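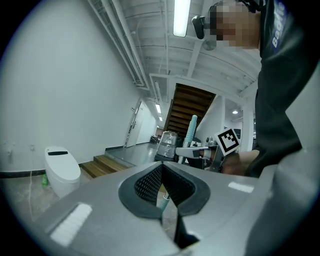
Filville Neighbours Help Board
Home > Cleaning and floors > Mopping

How to mop a room where toilets and boards stand along the wall?

posted by ernbridge_tenant
1,362 views, 2 answers

Good evening to all. First I ask pardon for my English, I write slowly and I hope it is clear.

I take care of a room in a building in Ernbridge. Along the wall there are toilets, and next to them a stack of wooden boards is leaning. It is my duty to keep the floor clean, and I have one mop for the whole job, with a teal head. Until now I did the floor with warm water and a small amount of Pastor, the lemon one. The middle of the room becomes clean without effort. My problem is at the wall.

Between the toilets the mop head does not turn well. I push it in, it folds, and when I pull it out it leaves a grey line on the floor in the shape of the toilet foot. By the boards it is the same thing, only there I am also afraid for the wood, which must not take water from below. There is also a thin white cable on the floor which I would like to keep dry. I lift it with one hand and mop with the other hand, and this is slow and not very good work.

After the room I have the corridor, with a white door at its far end.

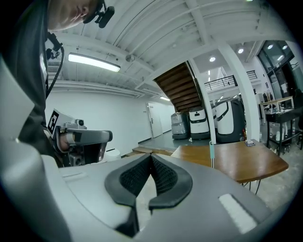 I do the corridor last, with the same water, and in the morning I see long dull stripes when the light is on. I do not know if this comes from the water, from the Pastor or from my way of moving the mop. My aunt taught me to push it forward as one pushes a broom. In the shop they told me to walk backwards and make the figure of an eight, but they did not tell me how to make an eight in a narrow place.

So my questions are these. How do you clean close to the foot of a toilet? Do you move the boards each time? And must I change the water before the corridor? I would prefer not to buy a machine. The bucket is a Destero, with the pedal, if this is of importance.

Thank you in advance for your patience.

greybucket70

change the water. that is your stripes. also less soap, one capful is enough for that bucket, most people put four times this and then they wonder. rinse the mop head under the tap before you begin with the corridor.

for boards: put them on two strips of wood and forget them.
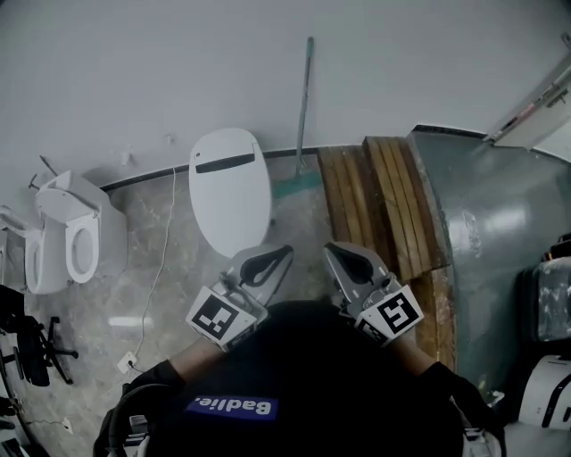
linoleum_lady | member, Filville | 88 posts | answered in September, 7.40 in the morning

I agree with the water, but I would like to add some things, as I have cleaned washrooms for many years and the grey line is an old acquaintance of mine.

The line is old dirt which the mop carries to the edge and leaves there. Before any water, sweep dry. Take a hand brush and go on your knees at each toilet, also behind it as far as your arm can reach. Around the foot I do not use the mop at all. I take a cloth, well squeezed, I put it around the foot like a scarf and pull the two ends, left and right, left and right. With each toilet I turn the cloth to a clean side. If a seat is standing up, close it before you begin, or you will hit it with the mop pole. I broke a hinge in this way and had to pay it.

The boards I would not move every time. They are heavy, and when they slide they scratch the wall. Move them once in a month with a second person, sweep what is behind, and put them back on dry strips as was said before me. On other days stop the mop one hand before the wood and finish with the squeezed cloth.

About the cable: unplug it if you are allowed, and hang it on something higher than the floor. I would not mop with one hand. If it must stay plugged in, clean near it only with a dry cloth.

In a corridor you do not need a big eight. Stand with your back to the way out, make the eight only as wide as your own shoulders, and go slowly back. When you reach the skirting, pull one straight line along it and then start again. Squeeze the mop with the Destero pedal two times, not one. My opinion on the lemon Pastor is that it smells nice and leaves a film, so every second week I do the corridor with plain water only.

And do not leave the mop standing on its head when you have finished. Hang it with the head free, so that it can dry.

ernbridge_tenant

Many thanks to both. I have tried the scarf with the cloth and I find it very good, the line is gone at the first toilet and almost gone at the next one. The strips for the boards I must still find. The corridor I will do tonight with new water and I will write again if the stripes come back.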